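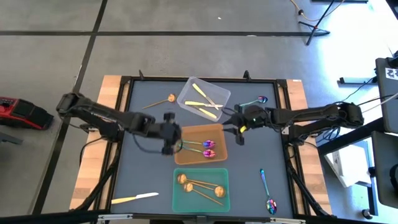 So I finally got myself to the October open day at the Skalladley pottery, after missing it two years running (once with flu, once because I'd put it in the diary under the wrong month, which my sister still brings up).

It's a 50 minute drive for me and the last bit is all single track, so I was later than I meant to be and the first kiln tour had gone. Never mind, because it meant I got tea and a slab of walnut cake in the yard, and a long chat with Evangelia Stamatopoulos, who runs the glaze room. She uses wood ash from the bakery in Florkley and sieves it by hand, 3 times over, and the green you get from it is gorgeous, like the underside of a leaf!

The second tour was led by Conall Nic Giolla and he was brilliant. He let us put our heads right inside the big kiln (off, obviously) and showed us the little cones that slump over when it's hot enough inside. I'd never heard of them and I've been buying pots for 22 years. One poor lad asked what happens if you open the door too early and got a very long answer with props.

After that there was a go on the wheel for anyone who fancied it. Mine came out as a sort of ashtray. Seung-woo Kwak, who was helping at the next wheel along, kindly called it a dish, so a dish it is, and they're going to fire it and post it on to me.

The shop was my downfall. I'd told myself one mug, and I came away with the mug, a butter dish and a second-hand Konstantinidis jug with a tiny chip in the foot, £90 the lot. The seconds shelf is by the back door, by the way, and it had been picked over by three o'clock, so go there before you have your cake. Parking is in the field and you'll want wellies.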